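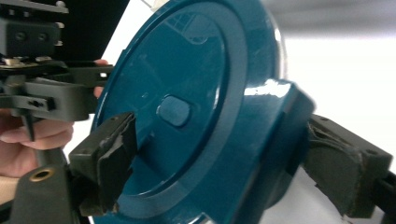

Teal lid between the finger pads. Pads due for replacement.

Print this page | E-mail this page

# Lirkevness hand gripper: care notes

Maintained by Sena Nutsugah. Complaints to Benedicta Opoku, who enjoys them.

## Pads

Swap the pads every 3000 grips, or when the edges look chewed, whichever embarrasses you first. Scrape off the old glue. All of it, Randa.

## Linkage

Check the brass eyelets for play before each session. One drop of oil per pivot. The February batch got nearly 60 drops and slid off everything it met.

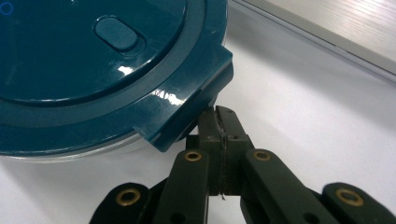

Locking tabs are where worn jaws show up first. Bring the tips in under the tab, close them, and lift slowly. If the tips skate, stop and look at the pads before you blame the lid. Trim stray threads with scissors, please, and keep your teeth out of it.

## Log

Write down the grip count when you change anything. "Lots" has been entered twice and is still not a number.

Print | E-mail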